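# Widell Rebound Board: six weeks of passing against a slab of plastic

I coach an under-12 side at Clemden and play (badly, at left back) for the over-forties, so I get through a lot of training gear. Most of it ends up in the garage. The Widell rebound board has stayed by the back door, and I've used it nearly every evening it hasn't been pouring.

For anyone who hasn't met one, a rebound board is the hard cousin of the rebound net. You pass a soccer ball into it, it comes back along the ground, you control it and pass again. A net gives you a soft, loopy return that bounces twice before it reaches you. A board gives you back pretty much what you put in. Hit it clean and firm and you get a lovely flat ball to your feet - slice it and you're off chasing it into the hedge.

## Setting it up

It comes in two panels that clip together along the long side, plus a folding stand. First time out it took me 10 minutes, mostly because I had the stand the wrong way around and the drawing in the booklet is tiny. Now I do it while the kids are lacing up. The clips are stiff in the cold, so leave your gloves off until you're done.

It's heavier than it looks in the catalog, and I'm glad of that. My old Kofler net used to creep backward across the grass with every shot until I was playing from the next yard over. The Widell barely budges on turf. On a gym floor it does slide a bit, even with the rubber feet down, and I've taken to putting a sandbag behind it.

## What it's like to use

So much fun! I really didn't expect to get hooked on hitting a ball at a board, but the app has a lot to do with that. You prop your phone on the stand, it listens for the thump of the ball and keeps a running total, and I'm at 3,573 passes as I write this. (It missed plenty in the first week, when I had the phone tucked in a coat pocket, so the real number is higher and I'd like that noted.)

My left foot has come on more in these six weeks than in the last ten years. I start close in, two-touch, inside of the foot, then move back a step and open up my body to receive across myself. From farther out you can tilt the board back one notch and it'll pop the ball up for volleys or chest control. The steepest notch is too much for a size 4 ball, which tends to skid up and over, but with a size 5 it's great.

With the kids I use it as a third player. One passes in, the other has to read the angle and get there first. They argue about it endlessly and they're all playing with their heads up, which I've been begging them to do since August. Our smallest midfielder has worked out how to play a one-two with it around a defender and now tries the same thing in matches, sometimes even when there's a teammate there to give it back.

## The noise

It's loud. Fine at the field, less fine at nine at night with neighbors on both sides. Itside makes a stick-on foam backing that's sold for its own boards, and I cut a sheet to fit this one. It takes the edge off the crack without deadening the return much. Do wipe the plastic down first or the corners will peel - mine did, and I had to start over with fresh tape.

## Niggles

- The carry bag is too small by an inch or so. You can zip it, but you'll say things.
- There's no spare clip in the box. I lost one in long grass and the replacement took ages to arrive.
- The printed target circles are already scuffed. I've put colored tape over mine.
- The app wants you to log in every single time.

None of that would stop me from buying it again. If you've got a patch of level ground and a player in the house who'll put in fifteen minutes a day, I think it's a much better buy than another set of cones or a pop-up goal. For very young kids I'd still go with the net, as a hard return off the shins will put them off.
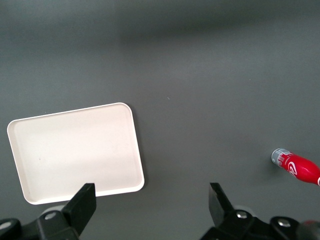

Clemden parent: We have the same board and I'd go easier on it over the foam. Ours came with the newer feet, which are wider, and on concrete it's a good bit quieter than the first one we borrowed from the club. Agree completely about the bag. One thing to add, check the hinge pins on the stand after the first couple of weeks. Both of ours had worked loose and the board was sitting back a notch lower than it should, so every ball came up at knee height and my daughter thought her passing had gone to pieces. Two turns with a screwdriver sorted it. Have you tried it for throw-ins yet?

I hadn't, and I have now. Tilt it to the middle notch, stand well back, and it drops the ball nicely for a first-time volley. I've checked my pins too and one was loose, so thanks for that.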